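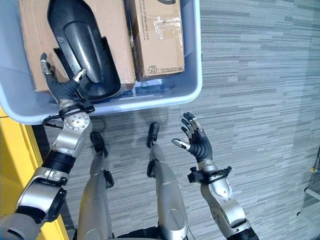
Spent the morning on the parts corner, so I'm writing down how we do it before I forget. Short thread.

The rule for blue bins is one bin, one job. Long parts go on top of the boxes. If you push them down the side they get stuck under a flap and you end up pulling the whole bin apart to get at one piece.

Shipping boxes can stay in the bin if they're still square. We have two in there now, one wide and one narrow, and the narrow one still has its SF Express print and clear tape on it. They make decent dividers.

I used to peel off all the old tape. I quit doing that in May. It takes the top layer of the cardboard with it and the box goes soft.

Curved black plastic is the hardest thing to store. It won't stack, and it won't stand up. A mounting flange on the end is a good thing to hold it by, so I lay the part with the flange facing whoever will be reaching in.

18 replies 45 shares

Bins sit on the carpet while we sort. The gray stripe hides dirt but it also hides small black screws, so run your hand over it before you move the bin. Kasun lost 8 of them that way on the Pilier job and found them with his knee.

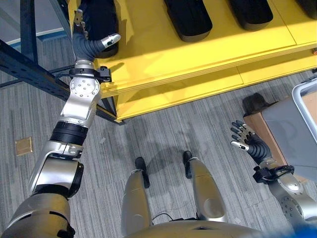

Fiona Gillies
Stockroom lead, Mondal
4th September

Search posts Search Clear

Next is the yellow shelf. Rounded black pieces go up there in a line with a gap between each one. I want to be able to get my fingers around any of them without touching the one beside it.

Press down on each piece after you set it. If it rocks, turn it a little and try again. The top is glossy and things slide on it more than you'd expect.

The seams in the top are handy for spacing. Gayan wanted to put marks on with a pen – I said no, the seams are enough.

Glare is the one thing I don't like about that shelf. Under our lights the yellow goes almost white and it's hard to see scuffs. I check the black pieces for scratches somewhere else, before they go up.

The navy rack with the slotted uprights is for heavier stuff. You can move the beams on it, but please ask me first. Last time it took 45 minutes to get them level again.

Somebody asked what the bins cost. I don't know, they came with the room. The labels are from a roll of 300 and we've used maybe half.

Still to do: one more bin, and the Arik returns. Obaidul has the list for those.

8 replies 18 shares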